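Textile Care and Fabric Science
Handout 9: Laundering, Soil Removal and Dye Behavior

Course instructor: Mimoza Živković
Laboratory supervisor: Oratile Shezi
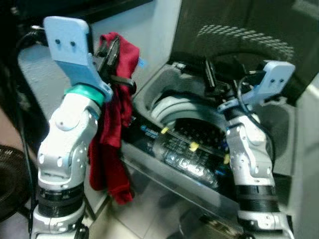

1. Scope of this handout

This handout accompanies the lecture on domestic and light commercial laundering. It covers the composition of soils, the action of detergents, the four variables of the wash process, the behavior of dyes in water, and the care label. Dry cleaning and solvent methods are treated in Handout 10. Students are expected to have read the chapter on fiber structure before the lecture, as the terms crystalline region, amorphous region and moisture regain are used without further definition.

2. Types of soil

A soil is any unwanted substance held on or within a fabric. For the purposes of this course, soils are grouped by the way in which they are removed.

Water-soluble soils include salt, sugar and most components of perspiration. They are removed by water alone, provided that the fabric is wetted completely.

Particulate soils include clay, soot and dust. They are held by mechanical trapping between yarns and by weak attraction to the fiber surface. Removal depends on agitation and on keeping the particles suspended once they have been released.

Oily soils include body oils, cooking fats and cosmetics. They spread over the fiber surface and must be lifted by a surfactant. Polyester holds oily soils more strongly than cotton does, and the difference increases when the soil has been allowed to age.

Protein and starch soils include blood, egg, milk and gravy. Heat may set protein soils. Articles carrying them should be rinsed in cool water before the main wash.

Colored stains include wine, tea, coffee and fruit juice. The colored compound is often present in a very small amount and may remain visible after all other soil has been removed. A bleach is usually needed.

3. Action of detergents

A laundry detergent is a mixture. The surfactant has one end that is attracted to water and one end that is attracted to oil. Above a certain concentration, surfactant molecules gather into clusters called micelles, which carry oily soil into the wash water.

Builders bind the calcium and magnesium ions present in hard water. Without a builder, these ions reduce the effect of the surfactant and may leave a gray deposit on the fabric. Enzymes break large molecules into smaller ones: protease acts on protein, amylase on starch, and lipase on fats. Many detergents also contain polymers that keep soil suspended and prevent it from settling back onto the load.

Optical brighteners absorb ultraviolet light and give off blue light. They alter the appearance of a fabric and do not remove soil. Students should take this into account when judging the whiteness of test swatches under different lamps.

4. The four variables of the wash

The wash process is commonly described by four variables: temperature, time, mechanical action and chemical action. A reduction in one may be offset, within limits, by an increase in another. A cold cycle, for instance, generally requires a longer wash or a detergent formulated for low temperatures.

Temperature. Higher temperatures soften fats and speed most reactions. They also increase shrinkage, dye loss and creasing. Wool and silk should not be washed hot.

Time. Most of the soil that will be removed is released early in the cycle. Extended washing gives smaller returns and increases wear.

Mechanical action. Top-loading machines with a central agitator move the load through deep water. Front-loading machines lift and drop the load in a smaller volume. Overloading either type restricts movement and leaves detergent in the folds of the fabric.

Chemical action. Dosage is set according to the size of the load, the level of soil and the hardness of the water. Excess detergent produces foam, which cushions the load and makes rinsing more difficult.

5. Dye behavior

Dyes differ in the way they are held by the fiber, and their fastness to washing differs accordingly.

Reactive dyes form a chemical bond with cellulose. Fastness is good once unfixed dye has been washed out. Deep shades, particularly reds, navy and black, may carry unfixed dye through several washes.

Direct dyes are held by weaker forces and bleed more readily. Treatment with a fixing agent improves their performance.

Vat dyes are made soluble for application and are then returned to an insoluble form within the fiber. Fastness to washing is very good. Indigo is a vat dye, but it is held largely near the surface of the yarn and is therefore lost by rubbing.

Disperse dyes are used on polyester. Fastness is good at ordinary wash temperatures.

Color transfer occurs when loose dye leaves one article and is taken up by another. The risk rises with temperature and with contact between damp articles after the cycle has ended. Loads should be sorted by color and removed promptly.

6. The care label

The standard symbols appear in a fixed order: washing, bleaching, drying, ironing and professional care. A bar beneath the wash tub indicates a milder cycle, and two bars indicate a very mild cycle. A cross through any symbol means that the treatment must not be used. A label applies to the whole article, including linings, trims and thread. An article made of cotton may carry a restrictive label on account of its interlining.

7. Laboratory exercise

Each pair will receive 16 cotton swatches, each soiled with one of the standard preparations, together with adjacent white fabric for the staining test. Fadi Hijazi will issue the materials at the start of the session.

Label each swatch at the corner with laundry-safe ink.
Record the initial color reading for every swatch.
Attach adjacent white fabric to the dyed swatches along one short edge.
Wash the first set for 41 minutes at the cold setting.
Wash the second set for the same period at the warm setting.
Rinse, dry flat and condition the swatches overnight.
Record the final readings and grade staining against the gray scale.

Swatches must not be ironed before the final reading. Any pair whose swatches have been dried in the tumble dryer must repeat the set.

8. Report and assessment

The report should state the method briefly, present the readings in a table, and discuss the effect of temperature on each class of soil. Dye loss and staining are to be discussed separately. A mark of 70 or above requires a reasoned comparison with the behavior described in Sections 2 and 5. Reports are submitted to Jenő Csizmadia through the department office.

9. Review topics

Removal of aged oily soil from polyester
Effect of hard water on surfactants
Fixed and unfixed reactive dye
Order and meaning of the care symbols
Cool rinsing of protein soils before the main wash

Handout revised 14 April 2026. Earlier versions should be discarded, as the wash period in Section 7 has been changed.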